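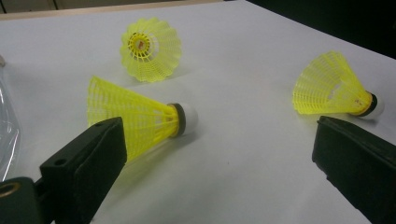 Fig. 1. Yellow mesh-skirted shuttlecocks, each an example of a high-drag projectile.

Unit 3. Drag on Light Projectiles
Reading: course packet, sections 3.1 to 3.4. Problems are due at the start of the next meeting.

3.1 Forces in flight

A body moving through air is acted on by its weight mg and by a drag force directed opposite to its velocity. Lift is ignored in this unit. For most sports projectiles at playing speed the drag is taken as

F = (1/2) rho C A v^2

where rho is the air density, C the drag coefficient, A the reference area, and v the speed. The reference area is a convention. For a sphere it is the area of the circle with the same diameter. For a cone or skirt it is normally the area of the widest cross section, including any gaps. A value of C has no meaning until the area used with it is stated.

3.2 Terminal speed

A body released from rest speeds up until drag equals weight. Setting the two equal gives

v_t = sqrt( 2mg / (rho C A) )

The ratio m/A controls the result for bodies of similar shape. A small mass spread over a wide skirt gives a low terminal speed. A steel ball has a large m/A and will hit the floor of any ordinary room long before it comes near v_t.

It is convenient to write the drag deceleration as g (v/v_t)^2. A projectile launched at three times its terminal speed has an initial drag deceleration of 9g. Students who drop the square here will get 3g, and every later step will be wrong.

3.3 Horizontal motion with quadratic drag

If gravity is left out, the equation of motion is

dv/dt = -k v^2, with k = g / v_t^2

Separating variables and integrating from v_0 at t = 0:

v(t) = v_0 / (1 + k v_0 t)
x(t) = (1/k) ln(1 + k v_0 t)

Speed as a function of distance is v = v_0 exp(-kx). The speed falls by the same factor over each equal distance, whatever the starting speed. The length 1/k = v_t^2 / g is called the drag length. When the flight path is much shorter than the drag length, drag may be neglected. When the two are comparable, it may not.

3.4 Shape of the path

With gravity restored, the horizontal and vertical equations are coupled through v and have no simple closed solution. Integrate numerically. The main features are:

The descent is steeper than the climb.
The highest point lies past the middle of the range.
For a launch speed well above v_t, range grows only slowly with launch speed.
The angle for greatest range on level ground is less than 45 degrees.

A step of 0.01 s is small enough for the problems below. Check by halving the step and comparing ranges.

Problems

1. A projectile has v_t = 7 m/s. Find its drag length. Use g = 9.8 m/s^2.

2. The same projectile is launched horizontally at 14 m/s. Ignoring gravity, find its speed after 5 m.

3. Show that x(t) in section 3.3 has no upper limit as t increases. Explain why this does not describe a real flight.

4. Integrate the full equations for v_t = 7 m/s and a launch speed of 17 m/s at 40 degrees. Plot height against distance. Mark the highest point.

Hand in code with Problem 4. Questions on the numerical part go to Nyokabi Temba, and on the rest to Wellington Guerra.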